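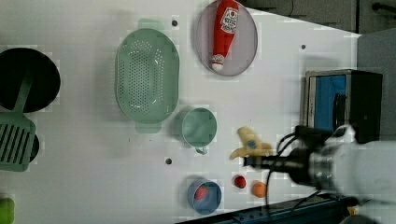 Rule 18 of the Torkow cell standard read: "No arm shall resume a task after a stop until the inspector has signed for the position of every object within reach." The inspector assigned to the Rasine site had signed for 195 resumptions since December. She wrote the time, the cell number and her initials, and used block capitals because the scanner rejected script.

At cell 2 the stop had been logged as "contact uncertain, banana." She compared the table with the layout sheet. Ketchup bottle on plate: conforms. Strawberry in blue bowl: conforms. Tomato: the sheet gave no tolerance for the tomato. She read the annex on spherical items, which referred her back to the sheet.

The standard allowed two actions. She could sign, or she could refer the matter to Teoh, where the queue stood at more than 1,000 items.

She took out the form for amendments. Under "Proposed wording" she wrote: "Tolerance for tomato to be the same as for orange item." Under "Justification" she wrote: "Similar shape." The form asked whether the change affected safety. She considered the gripper, and the cables hanging beside it, and wrote: "Cables not covered by any rule. See second form."

The second form was kept at Lulik. She requested it, left the signature box empty, and went to lunch.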